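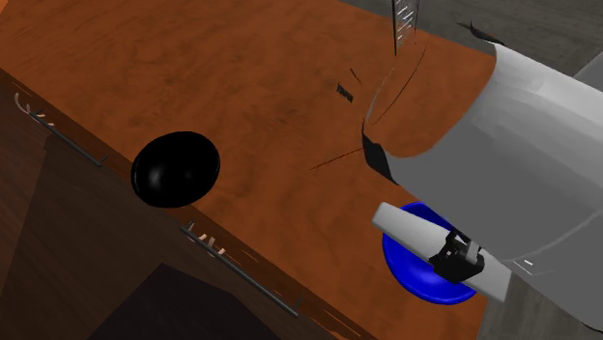
Iresha Kumarasinghe wrote:
I don't buy the part about the dome. Every page on the Midau Exchange repeats that Thomas drew it with a dome and the builders left it off to save money, and every one of those pages gets it from the same souvenir booklet. The booklet doesn't name a source. Has any of you seen a drawing with a dome on it? I mean seen it, with a sheet number.

Re: Midau Exchange, the missing dome

pilaster_pete
There is a drawing. Sheet 1172 in the city plan room, front elevation, ink on linen. It shows the drum and it's signed Thomas in the corner. I looked at it years ago when they still let you bring a pencil in.

Iresha Kumarasinghe
A drum is not a dome. What's on top of the drum?

pilaster_pete
The sheet is torn there. But why would you draw a drum that size and put nothing over it?

oldbrickworks
Plenty of people did. Low drum, flat skylight, done. The Koltico post office has that exact arrangement and I never heard a story about a missing dome over there. If the top of 1172 is torn then what we have is a drawing of a building with a torn top.

marnie_k
I think you're both being a little hard on Pete. The booklet was written by people who had worked in the building, and some of them would have talked to the men who put it up. My grandfather sold feed out of the east hall and he always said "they cheated us out of the dome." He wasn't reading booklets.

Iresha Kumarasinghe
With respect to your grandfather, when did he start saying it? The booklet was handed out free at the reopening, all over town. I've lost count of the family memories I've chased that went back to a handout. I'd love to be wrong on this one.

marnie_k
Fair question and I can't answer it. I do remember him saying it when I was small, and I would have been small before the reopening. But I wouldn't swear to it.

cornice_and_effect
Let's go at it from the money side. The story says Skosano, the contractor, was over budget and the dome got cut. The permit for the building is no. 2409 and the register is on film at the library. The entry says "exchange hall, stone front, iron roof, 2 stories." No dome and no mention of a change. If something that big had been dropped after the permit went in, I'd expect an amended entry, and there isn't one on the roll.

pilaster_pete
Unless it was dropped before the permit. Which is what I've always thought happened.

cornice_and_effect
Then Skosano couldn't have been over budget, could they? They hadn't started.

pilaster_pete
The bids could have come in high.

oldbrickworks
Now it's a different story from the one in the booklet. First the builder ran out of money halfway up, now the bids were too high. If we keep patching it like this it will survive anything.

tallow_lane
Coming at this as somebody who fixes roofs for a living. I was up in that attic in November for the slate survey. The ring beam under the drum is light. You could hang a skylight on it and that's it. I would not want to stand under a masonry dome on that beam. A thin copper one on timber ribs, maybe – I'd have to see numbers.

Iresha Kumarasinghe
Thank you, that's the first new thing anyone has said about this building in a long time. Did you take measurements?

tallow_lane
Depth and flange width, yes. They're in the survey, and the survey belongs to the owners. I'll ask.

marnie_k
But wouldn't a light beam be just what you'd get if they had already decided against the dome?

tallow_lane
Sure. It tells you what they built. It can't tell you what Thomas wanted.

pilaster_pete
Which has been my point the whole time.

oldbrickworks
Your point was "there is a drawing."

pilaster_pete
There is a drawing! It's torn. I will go back and ask for the sheets on either side of 1172. If there was a section through the hall it should be right next to it, and a section would settle this.

Iresha Kumarasinghe
Please do. And check the paper label on the folder too. The set was refiled at least once and I've had the wrong Thomas handed to me over that same counter – there were two of them working in Koltico, cousins I think, and the clerks mixed them up even then.

cornice_and_effect
The society is selling a print of the "original domed design," by the way, in an edition of 200. I asked what it was copied from and was told "period sources." The windows on it are wrong for the Exchange, and the lettering looks modern to me.

marnie_k
I bought one of those.

cornice_and_effect
It's a nice print.

tallow_lane
Owners say they'll think about releasing the beam sizes after the holidays. I wouldn't hold your breath.

Home Forums Buildings & Streets New Posts Search Log In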